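**Equipment round – budget notes, March 2021**

Quick one this month, am writing between meetings. Spending on the bathroom-tidying work needs to be agreed before the May order goes in, so please read this even if you skip the rest.

Where we are. Tillel have quoted for spare gripper fingers, 16 pairs, delivery in 45 days. Flirent are cheaper but won't hold the price past the end of the month. Amado Tiongson has both quotes, ask him for the PDFs – not me, I've lost one already.
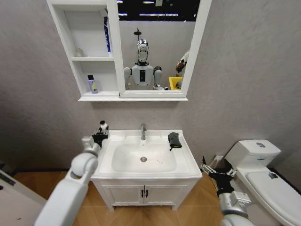

Second thing is wrist parts. We budgeted for one spare set per robot and that was mean of us. Two would be better. Small bottles and tight corners next to a basin are hard on wrists and fingers alike, and waiting on parts costs more than teh parts do. I'd take the money out of the furniture line, the Nollport site doesn't need a second vanity this year.

Service contract: Melnychuk want a yes or no. Seven visits a year, call-outs extra. Bit steep. Amado reckons five would do us, still arguing.

Also – consumables. Soap, bottles, cloths, cleaning stuff. Been going on peoples own cards. Please stop, there is a line for it now, £130 a month, receipts to Amado.

Comments on any of this by Friday. Silence counts as a yes.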